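Setting Up a Two-Arm Sorting Table, Part 3: Bags, Bins and Grippers

If you followed along with the last two parts, you should have a table that doesn't wobble and two arms that move when you tell them to. Congratulations, that was the boring half! Now we get to make the thing pick up candy.

I've been building mine at Gratard, the shared workshop on the east side of Destville, where I rent a patch of floor and try very hard not to let my cables wander into anyone else's. The software I use is called Ceder (a bunch of us there keep adding bits to it, so your copy may have menus mine doesn't) and the finger shape is one I've been calling the Molefe, after the street I lived on when I drew the first version. You can use whatever fingers you like. Most of what follows should carry over.

My total so far is $2,475 for both arms, the frame and the top. That leaves out the computer, which I already had, and a truly embarrassing number of zip ties.

What you need for this part

Both arms bolted down and calibrated (see Part 2)
A few plastic bins or trays in different colors
Small snack bags, the little fun-size kind
Something to wipe the table with
A marker and some masking tape
A hand on the stop button, always

Why snack bags? I started with wooden blocks like everybody does, and blocks are lovely, but you learn nothing. A block is the same every time. A bag of candy slumps, slides, crinkles up at one end, and reflects the ceiling lights right into your camera. If your arm can handle a bag, it can handle most of the junk on my workbench. They're also cheap, and you get to eat the retired ones.

Step 1. Get the fingers to close straight

Do this before anything else. I skipped it the first time and spent an entire evening blaming the camera.

With the power on and nothing between the fingers, close the gripper slowly and stop as soon as the tips touch. Look at it from the front. You want the two tips to meet along one clean line, with no step where one finger rides up past the other. If there's a step, open it back up, loosen the two screws at the base of the higher finger, nudge it, snug the screws and try again. It usually takes me three or four goes. Tighten a little on one side, then the other, like you're putting a wheel on a car.

Once it closes straight, zero it. In Ceder that's under Gripper, then Set Closed. Do the same with the gripper fully open. I keep the open limit a hair inside where the motor would like to go, so it never leans on its own hard stop.

Repeat for the other arm. Yes, even if it looks fine.

Step 2. Lay out the bins

Put the bins along the back and leave the front of the table clear for the bags. I tried bins in front once and the arms had to climb over them on every single trip, and they clipped the rims about as often as you'd expect.

Leave at least 16 cm between any bin and the place where an arm will be picking. That's a number from my table with my fingers, so measure yours: open the gripper all the way, turn the wrist sideways, and see how much room it wants. Then give it a little extra.

Colors matter more than I thought they would. Pick bins that don't match your bags and don't match your tabletop. I'm partial to a blue top, it's easy on the eyes and the pink bags jump right off it.

When you like where everything sits, put a bit of tape under each bin corner and mark the tape. You will bump a bin. You'll bump it with your elbow while reaching for your coffee, and then you'll want to know where it lived.

Step 3. Put out the bags and check every view

Scatter the bags instead of lining them up. Some touching, some not, one or two rotated. Then bring up your camera views one at a time and look at each of them properly before you start recording. I go head camera first, then wrist, then the side one.
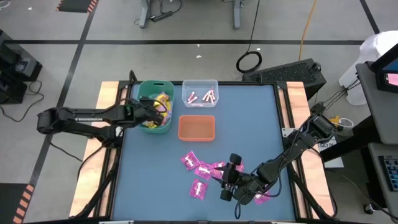 Wrist view, fingers closed:

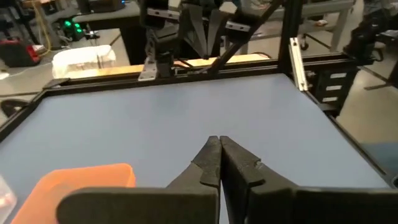
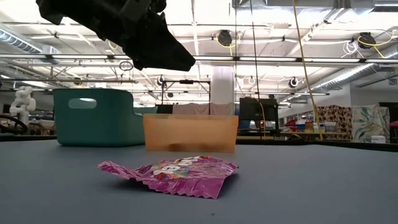
Things to look for when you're checking views on your own table: can the head camera see the whole picking area with both arms in their rest pose? If an arm blocks part of it, change the rest pose and leave the camera alone, it's so much less work. Can the wrist camera see both fingertips? They should be in view through the entire range, open and closed. And is there a big glare spot anywhere? Shop lights are brutal on shiny bags. I fixed the worst of mine by tilting the side camera down a bit so less of the ceiling gets in, and there's still more ceiling than I'd like.

Save a still from each view once you're happy. Next time you come in, compare. Cameras droop, and it happens slowly enough that you won't notice until your arm starts grabbing at the air next to the bag.

Step 4. Teach the pick

Okay, fun part! Use whichever teaching setup you built in Part 2. I drive mine with a pair of little leader arms, but a gamepad works too, it's just slower and your thumbs will complain.

The move I teach goes like this:

1. Bring the open gripper in high over the bag.
2. Turn the wrist so the fingers will close across the short side.
3. Come straight down. Stop when the tips are just off the table.
4. Close gently.
5. Lift straight up, pause for a beat, then travel.
6. Lower into the bin before letting go.

Number three is where everybody scrapes their table, me included. If your Z zero is off by even a little, the tips dig in and drag, and the whole arm shudders in a way you'll feel in your teeth. Go back to the calibration page from Part 2 and redo the touch-off at all four corners. A tabletop that looks flat often isn't.

For number four, I set the grip current low and bump it up until the bag stops slipping. Filled bags don't need much. If you hear a crunch, that was too much, and also that bag is now a snack.

As for number six, please don't drop from up high. The bags bounce off each other, one goes over the side, and then it's under the table with your cables and you're down there with a flashlight.

Step 5. Record a bunch of these

I did 100 practice picks for my first real set, split between the two arms. It took one long evening, from a little after six until they started turning lights off at the other end of the building. You don't need to do it in one sitting. I'd say don't, since my driving got sloppy toward the end and I ended up deleting a good chunk of the late ones.

Shuffle the bags between every run. I mean really mess them up. My first attempt had me putting the bags back more or less where they'd been (I didn't even realize I was doing it) and the arm learned to go to those spots whether a bag was there or not.

Throw in some awkward ones too. A bag up against a bin. A bag half under another bag. One way out at the edge of your reach. If you fumble a pick but recover nicely, keep that run! Those turned out to be some of the most useful ones I had. If you fumble and knock a bin over, toss it.

Name your runs something you'll understand in a month. I have a folder called "new new good May" and I couldn't tell you what's in it.

Step 6. Train and try it slow

In Ceder, load the folder, pick both arms, and leave the settings alone the first time through. I trained for 2,000 steps, which was plenty for a first look on my old computer. Longer made it better but not hugely, and more varied runs helped a lot more.

Set the speed to a quarter before you let it run on its own. Put one bag on the table, only one, and stand where you can hit stop without leaning over anything. If it gets that bag, add a second. Work up from there.

My common messes, in case they're yours:

The arm hovers over a bag and dithers. Usually this means you hesitated in the same place while teaching. Record some more confident picks and retrain.

It closes too early. Check the wrist camera. Mine had a smudge on the lens.

Both arms go for the same bag. Split the table down the middle in the Zones tab and give each arm a side, with a strip in between that only one of them is allowed into. I know there are smarter ways to do it. This one took me five minutes.

It picks the bag up fine and then loses it on the way over. Slow the travel down first, and if that doesn't do it, add grip. I've also stuck thin rubber on the fingertips, which works great until it peels.

Everything was fine yesterday and today it's terrible. Compare your camera stills. Then check that your bins are on their tape. One of those two gets it nearly every time for me.

Cleaning up

Wipe the top down when you're done, candy dust gets sticky and the bags start to drag. Park both arms low, over the table, before you cut the power. Mine sag when the motors let go, and a short sag onto a folded towel beats a long one onto a bin.

Part 4 is going to be handing things from one arm to the other. I've got it working on the left-to-right pass and it's so satisfying to watch, but right-to-left still drops more than it keeps, so give me a few weeks. If you've solved that one on a similar build, leave a comment with your wrist angles, I'd love to steal them.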